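Tlapale cell, sim side. Notebook, August 2022
Entry by E. Varela. Copies to Chibuzor and Araceli.

Picked up where Ynyr left off. The open issue is still the fridge task in the kitchen scene: the right gripper slides off the lower door on too many runs, and the wrist view doesn't line up with what the head view says the arm is doing. Hardware twin stays powered down until this is sorted.

Started with the mounts. The head camera tilt in the config did not match the tilt in the calibration file. Config had the April value. Somebody restored an old copy when the Zuvham server was moved, I think, but the log doesn't go back that far. Put the calibration value in both places and made the config read from the calibration file so there is only one number to keep up. The head view is still strongly tilted after this. It is supposed to be, the real mount is the same way. Chibuzor asked again if we can level it in software. Left it alone. The policy was trained on it tilted and I don't want to change two things in one week.

Wrist cameras next. Left and right were loading the same offset. Right one now has its own line. Checked that the fingers come up in view with the gap open and the body of the gripper at the bottom, same as the reference shots Estrella made.

Gripper. Finger friction was set to the default on the right side and to our own value on the left. No idea how long that has been so. Copied the left value over. Closing force limit was 50 on both, left that. Opened and closed the right gripper 125 times with nothing in it to see if the joint drifts. No drift I could measure. Did the same on the left, same result.

Door hinges. The lower door had less damping than the upper one and would keep swinging after the gripper let go. Raised it to match the upper. Araceli thinks the real hinge is stiffer than both, she is going to pull on the one in the Huvummont kitchen with the spring scale and give me a figure. Until then treat the damping as a guess.

Ran the task after the changes. 190 runs, same seed list as last time. Slips on the lower door went down to 4. Before the changes it was almost 50. Three of the four left are from the start pose with the base turned too far to the left, where the forearm has to come in low. The other one I can't explain, the arm stops short and the gripper never reaches the door. Saved the joint log for it under Zinstead/slips.

Also noticed the textures get picked anew at each reset, so don't go by door color when comparing runs. Go by the run number. I lost an hour to that.

To do:
Joint log on the odd run (me)
Spring scale on the real hinge (Araceli)
Limit the base angle in the start pose list, or drop those poses (Chibuzor to decide)
Check whether the left arm has a stale offset in the home pose as well
Ask Ynyr where the old calibration notes went

Stills pasted in below.
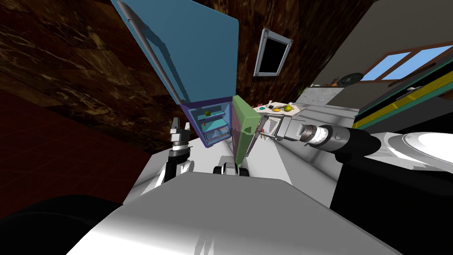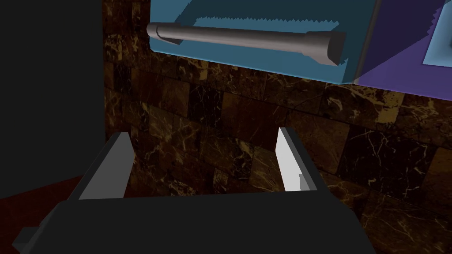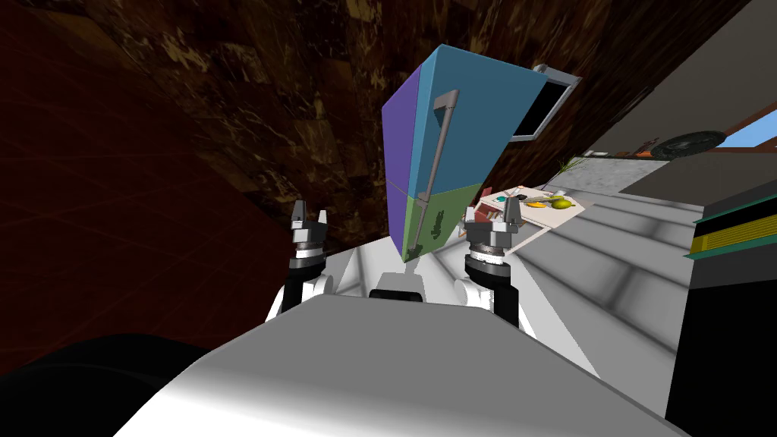 Kitchen scene, sim. First: right gripper at the upper edge of the open lower door, head view. Second: gripper view, fingers apart, marble tile behind. Third: head view, fridge between the two grippers, fingers up on both.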